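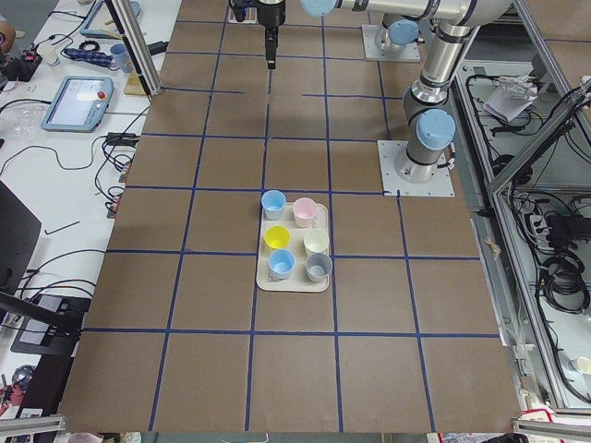 ZUSTEVACH, July

Minutes of the open day review meeting, Fadanard Automation Lab

Meeting opened at 3:15 p.m. in the upstairs room. Present: lab staff, the front desk, two representatives of Lindgren (training and safety), one representative of Mikska (school visits). The teaching office sent apologies.

1. Minutes of the last meeting

Accepted with one correction. Under item 4, "rear entrance" should read "side entrance."

2. Attendance

The front desk counted 89 visitors over the day. The largest single group was the Mikska school party of 22, which came at 10:30 a.m. instead of 11 and had to wait in the corridor while the first group finished. Lindgren brought apprentices in the afternoon. The rest were walk-ins, mostly parents with children.

The desk had printed 600 leaflets. Most of them are still in the store room. It was agreed to use these up at the fall event, with a sticker over the opening hours, and to order no more before then.

3. Two-arm cell

The cup and tray demonstration ran at the two-arm cell all day. The operator takes one cup at a time with the gripper and sets it down on the tray, and then the arms are brought back and the cups are laid out for the next group. Six cups are used.

Staff reported that the talk ran too long in the morning. Visitors want to see the arms move first and hear about them afterward. From the second group on, the operator started a pick as soon as people were in place and talked during it. This worked better and will be the normal order.

Mikska said the children at the back could not see the table. Lindgren asked whether the wrist camera view could go on a larger screen at the side of the room. The lab has a spare display but no stand for it. Lab staff to look into a wall bracket and report back.

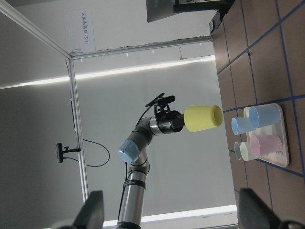
Two-arm cell, yellow cup in the gripper, tray at right.

Several visitors asked why the cups were plastic and whether the arms could manage a glass. The operators gave different answers to this during the day. Agreed answer for next time: the demonstration uses light cups that can be dropped without harm, and other objects would need their own trial first.

There was some discussion of letting visitors choose which cup is picked. The younger groups called out colors anyway, and the operators went along with it when they could. Agreed to make this part of the demonstration for school groups only.

4. Table and tape

The blue tape on the work surface needs attention. Some strips are broken or do not meet the next one. The grid is used when talking visitors through where the tray goes, and one of the Lindgren apprentices pointed out that two of the lines did not run straight. Lab staff said the grid is a guide for people laying out the table and that small gaps in it do not stop the demonstration.

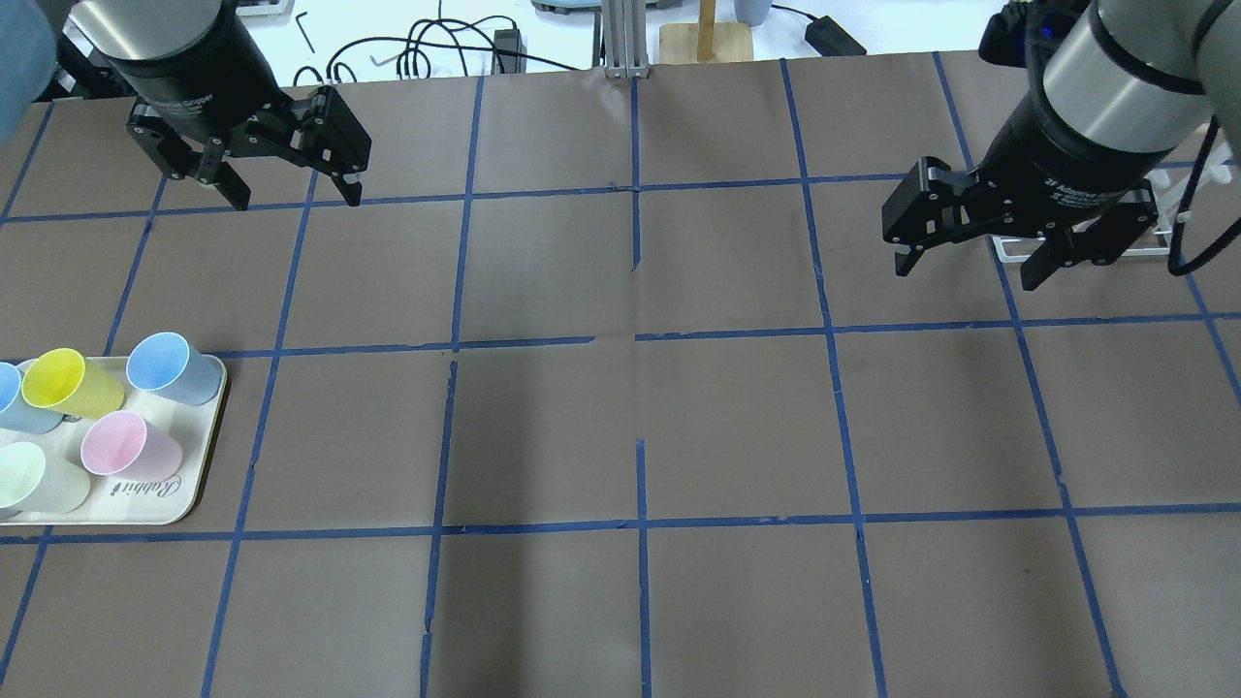 It was still felt that the surface should look tidy when guests are standing over it. The lab will lift the worst strips and lay them again before the fall event. Lindgren offered a long steel rule on loan. Accepted.

Cables near the cell were also raised. Lindgren would like the loose ones tied back before any group comes in, and the side tables cleared of cups, bags and tools that are not in use. Agreed. The person opening the room in the morning will do both and sign the sheet by the door.

5. Safety

No incidents. The floor line held well with the adults. With the school party it did not, and a member of staff had to stand at the corner nearest the arms for the whole session. Group size at the cell will be held to 12 for schools, which means splitting the Mikska party in two next time. Mikska will tell the teachers in advance.

The operator stays within reach of the pendant while the arms are powered. This was followed throughout.

6. Questions collected on the day

The front desk kept a box for written questions. Most were about jobs and courses, and have been passed to the teaching office. The one below came up on several cards, and the meeting agreed the wording of a reply for the web page.

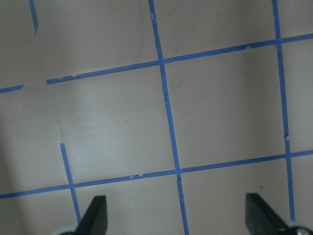 Do you need a programming background to operate the arms?

Beginners start with the pendant, moving one arm slowly with an instructor beside them. Programming is taught later in the course, and many people who only run the cell do very little of it.

7. Costs

Extra spending came to $5 for tape. Refreshments were paid from the usual account. The leaflet bill has not arrived.

8. Any other business

The coat rack in the hall fell over twice and should be fixed to the wall or thrown out. Lindgren asked for a copy of the visitor talk in writing; the lab will send the current version, which still has the old running order in it. Parking signs to be put out earlier.

9. Next meeting

September, same room, 3 p.m. Mikska to confirm school numbers before then.

Meeting closed at 4:40 p.m.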